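Zetgate Parts Tray, Yellow
By Gumamis Product Desk
November
1 min read
2 shares

The Zetgate is a shallow plastic tray for presenting small electrical parts to a robot gripper. It has rounded corners and a raised rim on all four sides. Supplied in packs of 4.

Setting out

Keep parts in a single layer with a gap between neighbours. Mushroom-head push buttons can lie on their sides at different angles, provided the gripper fingers can open fully without touching the rim.
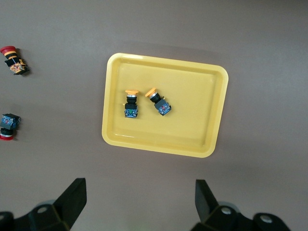 Good practice

Mark the tray position on the bench and check it at the start of each shift. Keep orange-cap and red-cap switches apart, and record the cap colour on the job card. Switches waiting in a tray are stock. Never wire one in as the cell's emergency stop until it has been tested and signed off.

Stop the arm before reaching in to straighten a part. Wipe trays with a damp cloth and replace any with a cracked rim. Do not wash above 60 degrees.

Also fits the Zesard bench plate. Ask Gumamis for colours other than yellow.

4 comments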